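팩소프 풀론 식당, 뚜껑 없는 샌드위치 점심 시작
4/2/20

팩소프 시장길에 있는 식당 풀론(Fulon)이 점심 메뉴를 싹 바꿨습니다. 이제 낮에는 빵 한 장 위에 재료를 얹어 내는 오픈 샌드위치만 팝니다. 메뉴 첫날에 맞춰 손님들이 직접 만들어 먹는 자리도 열렸는데, 저도 취재 수첩 들고 갔다가 수첩에 버터를 묻혀 왔네요.

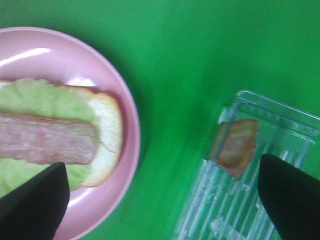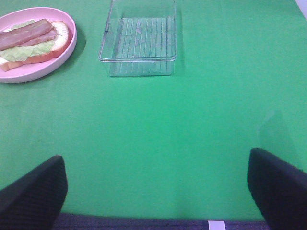

풀론의 점심은 원래 수프와 파이였습니다. 제가 팩소프로 이사 왔을 때부터 쭉 그랬고, 특히 리크 파이는 꽤 알아주는 편이었죠. 그런데 주방을 맡은 에베 린드크비스트 씨가 지난 10월부터 메뉴를 바꾸고 싶다는 얘기를 슬슬 꺼내더니 이번에 정말로 바꿔 버렸습니다. 가장 기본이 되는 건 흰 빵에 상추를 깔고 그 위에 분홍빛 고기를 길쭉하게 얹은 것인데요, 분홍 접시에 담아 초록색 위에 올려놓으니까 겨울인데도 소풍 나온 기분이 들더라고요. 상추는 가장자리가 꼬불꼬불한 연두색 종류고, 빵 밖으로 좀 삐져나와도 그냥 둡니다. 린드크비스트 씨 말로는 그걸 안으로 접어 넣는 순간 재미가 없어진답니다.

점심 메뉴는 모두 4가지로 시작합니다. 방금 말한 상추와 고기, 삶은 달걀과 딜, 훈제 고등어와 비트, 그리고 버섯볶음. 버섯은 채식하는 분들을 위해 넣었다고 하는데 첫날 제일 먼저 동난 것도 버섯이었습니다(저는 못 먹었습니다. 줄을 잘못 섰어요). 가격은 한 장에 5파운드이고 차나 커피는 따로입니다. 예전 파이보다 조금 싸고, 수프보다는 조금 비쌉니다. 두 장은 먹어야 배가 차겠다는 손님도 있었지만 빵이 제법 든든해서 저는 한 장 반쯤에서 멈췄습니다. 반은 어디서 났냐고요? 옆자리 커스티 흄 씨가 남긴 고등어 반쪽을 얻어먹었습니다.

빵은 다리 건너 마투르(Mathur) 빵집에서 가져옵니다. 이게 은근히 말이 많았대요. 린드크비스트 씨는 당연히 시커먼 호밀빵을 쓰고 싶어 했는데, 마투르에서 매일 굽는 건 흰 빵이고 호밀빵은 주문이 모여야 굽거든요. 결국 상추와 고기 쪽은 흰 빵, 나머지는 호밀빵으로 정리됐습니다. 마투르의 프라베시 마틀랄라 씨도 첫날 가게를 잠깐 비우고 와서 한 장 먹고 갔습니다. 소감을 물었더니 “빵이 위에 뭐가 올라가도 안 주저앉네요”라고 하더군요. 그러고는 자기 빵 자랑 같아 민망했는지 고등어가 맛있다는 말을 두 번 했습니다.

만들기 행사는 점심 장사가 끝난 뒤 뒷방에서 3시간 동안 이어졌습니다. 신청한 사람이 54명이었다니 저도 좀 놀랐어요. 한꺼번에 들어갈 수 없어서 조를 나눠 차례로 들어갔고, 기다리는 사람들은 앞쪽 홀에서 차를 마셨습니다. 저는 중간쯤 들어갔는데 그때는 이미 분위기가 한껏 올라 있어서, 린드크비스트 씨 목소리가 바로 옆에서도 잘 안 들릴 정도였습니다.

설명은 길지 않았습니다. 버터를 빵 끝까지 바르고, 잎채소를 깔고, 얹을 것을 얹는다. 그게 다예요. 그런데 막상 해 보면 끝까지 바르는 게 생각보다 어렵습니다. 차가운 버터를 억지로 밀다가 빵에 구멍을 낸 사람이 저 말고도 있었고요. 버터는 미리 꺼내 두라는 말을 메모해 놓고 왔는데 그 메모 위에 버터가 묻었으니 뭐, 잊어버릴 일은 없겠습니다.

얹을 재료를 바닥에 골이 나란히 진 투명한 플라스틱 통에 담아 접시 옆에 두는 것, 이건 저희 집에서도 바로 따라 하기로 했습니다. 저는 늘 포장지째 식탁에 올려놓고 먹는 사람이라서요. 린드크비스트 씨는 식당에서도 꼭 평평한 통을 쓰라고 주방 사람들에게 잔소리를 한다는데, 깊은 그릇에 담으면 얇은 고기가 뭉쳐서 한 장씩 집기가 영 어렵답니다. 듣고 보니 우리 집 냉장고 속 둥근 반찬통에서 햄이 늘 떡이 돼 있던 게 생각났습니다.

커스티 흄 씨는 이날 가장 진지한 참가자였습니다. 손자 생일에 내놓을 거라면서 모서리 처리며 딜 올리는 방향까지 꼼꼼히 물어보더라고요. 반대로 에머슨 코르데이루 씨는 상추를 산처럼 쌓은 다음 그 위에 달걀을 올렸다가 들어 올리는 길에 통째로 놓쳤습니다. 다행히 접시 위였습니다! 본인은 “이건 샐러드로 바꿔 부르면 된다”며 포크를 가져와서 끝까지 드셨고요.

먹는 법을 두고도 한참 떠들었습니다. 손으로 드는 게 맞느냐, 나이프와 포크를 써야 하느냐. 린드크비스트 씨는 나이프와 포크 쪽입니다. 하지만 팩소프 사람들에게 샌드위치를 칼로 썰라고 하니 다들 표정이 묘해지더군요. 제가 둘러본 바로는 절반 넘게 손으로 들었고, 고등어를 고른 사람들만 얌전히 포크를 썼습니다. 저는 손으로 시작했다가 비트가 소매에 떨어진 뒤로 포크로 갈아탔습니다. 흰 셔츠는 입고 가지 마세요.

아쉬운 얘기도 적어야겠지요. 파이를 기다리던 단골들은 좀 서운해합니다. 첼시 하슬럼 씨는 시장에서 단추와 실을 파는데, 추운 날 매대에 서 있다가 먹는 점심은 뜨거워야 한다고 딱 잘라 말했습니다. 저도 그 말에는 고개를 끄덕였습니다. 2월에 찬 샌드위치라니, 아무리 예뻐도 손이 시린 건 어쩔 수 없으니까요. 풀론 쪽에서도 그런 말을 꽤 들은 모양인지 수프는 컵에 담아 곁들임으로 남겨 두기로 했습니다. 다만 파이는 당분간 안 나옵니다. 저녁 메뉴에 넣을지 물어봤더니 린드크비스트 씨가 “생각 중”이라고만 하고 주방으로 들어가 버렸어요. 하슬럼 씨에게는 아직 전하지 않았습니다.

또 하나, 포장입니다. 뚜껑 빵이 없으니 종이에 둘둘 말아 갈 수가 없잖아요. 사무실로 들고 가려는 분들은 납작한 통을 직접 가져오면 거기에 담아 줍니다. 통이 없으면 식당 상자를 쓸 수 있는데, 보증금을 내고 나중에 돌려받는 식이라고 합니다. 버스 타고 벱턴(Vevton)까지 들고 간 분 얘기를 들었는데 내릴 때 보니 달걀이 전부 한쪽으로 몰려 있었다네요. 굽은 길이 많은 노선이긴 합니다.

점심은 열두 시부터 시작하고 빵이 떨어지면 그날은 끝입니다. 예약은 받지 않습니다. 첫날은 한 시 반쯤 흰 빵이 먼저 떨어졌으니 상추에 고기 얹은 걸 드시려면 좀 서두르시는 게 좋겠어요. 호밀빵은 조금 더 버텼습니다. 아이들 몫은 반 장으로 잘라 달라고 하면 잘라 주고, 고기를 빼고 달걀로 바꾸는 것도 됩니다. 겨자는 카운터 옆에 있는데 꽤 맵습니다. 숟가락 끝에 살짝만 묻혀서 맛을 보고 바르세요, 저는 듬뿍 바르고 한동안 말을 못 했습니다.

만들기 행사는 한 번 더 열립니다. 날짜는 아직 안 정해졌고, 정해지면 식당 문에 써 붙인다고 합니다. 다음번에는 새우를 써 볼 생각이라는데 마투르에서 호밀빵을 얼마나 구워 줄 수 있느냐에 달렸다고 해요. 신청은 카운터 공책에 이름을 적으면 됩니다. 흄 씨 이름은 벌써 맨 위에 있고, 코르데이루 씨는 이름 옆 괄호 안에 ‘샐러드’라고 써 놓으셨습니다. 저는 그 밑에 적고 왔어요.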